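How Does Cloth Get Its Pattern?

Look at the clothes and blankets in your home. Many of them have flowers, leaves, stripes or dots. How did the patterns get there?

There are 2 main ways. A pattern can be woven in, or it can be printed on top.

Woven patterns

Cloth is made of threads that cross over and under each other. If the threads are different colors, they make a pattern as the cloth is made. Stripes and checks are often made this way. Turn the cloth over and you will usually see the pattern on the back too.

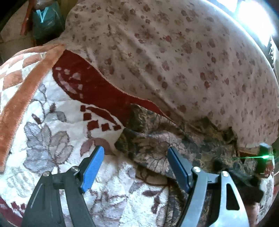

Printed patterns start with plain cloth. Long ago, printers carved a shape into a block of wood, dipped it in dye and pressed it down hard. Then they moved the block over and pressed again. A long piece of cloth could need 3,000 presses -- slow work!

Each color needed its own block. A flower with pink petals, a green stem and a yellow middle took 3 blocks, and they all had to line up. 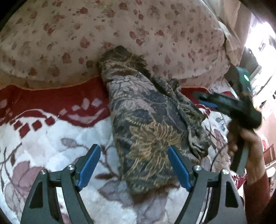 Today most printing is done by machines. Some have rollers, and some spray tiny drops of ink, like the printer at school.

Why patterns repeat

A block or roller prints the same shape again and again. Find one flower on a printed sheet, then look for its twin. The space between them is called the repeat.

Try it yourself

Cut a potato in half and ask an adult to carve a leaf shape in it. Dip it in fabric paint and press it on an old T-shirt. Let the paint dry for 20 minutes before you add another color.

Last updated 16 July 2011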